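Week 9 notes: Tables, and who gets to sit where

Okay, so we ran out of time again, mostly my fault (I got carried away with the seating chart story). I promised to write up the second half so you don't have to rely on whatever you scribbled down while packing your bags. If you were in class you can skim the first couple of paragraphs. If you weren't, please read the whole thing, and then get the Grerkeck chapter from the course folder, the one on dining rooms. It's long but it moves along quickly.

Where we left off: we'd been talking about why the shape of a table matters to anyone who isn't in the furniture business. My claim, which a few of you pushed back on, was that a table is a kind of seating plan before anybody writes a seating plan. Put eight people at a long rectangle and somebody ends up at the head, whether they wanted it or not. Two people get the ends, everyone else gets the sides, and the poor souls in the middle spend the evening choosing between the neighbor on the left and the neighbor on the right.

Now, the long narrow table is old. In a medieval hall you'd have boards laid on trestles, set up for the meal and cleared away when it was done. That's where we get "board" in "room and board," and I'm always a little pleased when somebody hasn't heard that one before. The important folks sat along one side of the high table, facing out into the hall, so they could see and be seen. Everybody else sat lower down. You could read a person's standing from how far they were from the high table, and people did read it, and got very upset when they were moved.

Somebody asked about round tables and King Arthur. Yes, the story goes that the round table was meant to stop the knights fighting over places. I'd be careful with it as evidence of how people ate. It's a story, and it was told by people who knew perfectly well how much quarreling went on at ordinary tables. What I find useful is that the writers thought the joke of it would land: their readers understood right away what problem a circle was supposed to fix.

Does a circle fix it? Partly. There's no head. Everybody can see everybody. But somebody still sits next to the host and somebody still sits across, and if the room has a fireplace or a big door, you can bet that one seat is the good one. The other trouble is size. A round table for four is lovely. Make it big enough for 18 and you have a huge dead space in the center that no one can reach, and you're shouting at the person opposite.

So we come to the oval, my favorite, as you've probably noticed by now. An oval is a compromise. It keeps the length, so you can fit a crowd, but it takes the corners off, and corners are where people bang their hips and get stuck with a table leg between their knees. It still has two ends, so it still has a kind of head, only a softer one. Families who want Grandma at the end can put her there. Families who'd like to pretend there's no end can do that too!

A word on the drop-leaf, because it's on the reading list and I skipped it completely on the day. If your home is small and the table has to share a room with everything else, you want one that shrinks. Fold the leaves down and push it against the wall. Gateleg tables did this with a swinging leg that holds up the leaf. Extension tables came at the same problem differently, with the top pulling apart in the middle so you can drop in extra boards. My aunt had one of these and the boards lived under her bed, and it took two grown men and a lot of language to get them in.

Then there's the conference table. Offices borrowed the dining room's furniture and a good deal of its manners along with it. Look at where the boss sits. Look at who takes the chairs along the wall even when there's room at the table. In the Clengate reading, page 232, there's a lovely bit about a firm that swapped its rectangle for an oval in July, hoping for friendlier meetings, and by the end of the month everyone had settled into the same order as before. I laughed out loud at that. 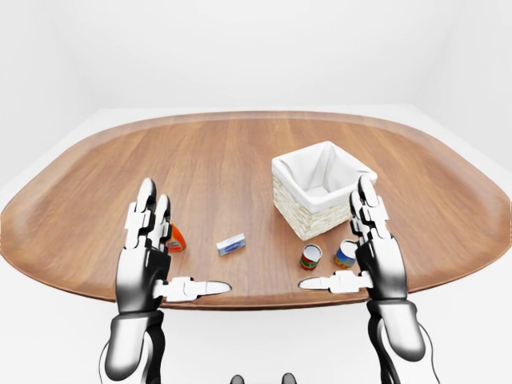 Bianka Erdős

A few practical things on the oval, since some of you are planning to draw one for the project. Edges first. A raised rim changes how a table gets used. It'll stop a pencil rolling off, but it's not so nice under your forearms, and crumbs collect along it. Think about that before you decide a rim looks elegant. Grain direction is the other one. Running the grain the long way makes a table look longer, and running it front to back makes you notice the depth. Neither is wrong, but pick one on purpose and say in your write-up why you picked it.

For the project itself, I'd like you to choose one table you've eaten at many times. Draw it from overhead, with the chairs, and write down who sat where. Then tell me when the order broke down (a guest, a new baby, a divorce, a broken chair, whatever you've got). Aim for 2,000 words. I'm not going to be fussy if you go a bit over, but please don't send me a novel. If you'd rather not write about your own family, that's completely fine. Use a cafeteria, a break room, a church hall, anywhere you sat often enough to know the pattern.

Sources: use the Grerkeck chapter plus one other. The Takagi essay on eating at low tables would be a great match if you want to ask what changes when there are no chairs at all, and I wish we had a whole extra week for it. The Plornier catalog is fun for pictures, but it's a sales catalog, so treat it like one. It tells you what the company hoped people wanted.

Next week is chairs. Bring a tape measure if you own one, and measure the seat height of the chair you use most before you come in. Drafts of the table project go in the usual folder, with your name on the first page this time, please.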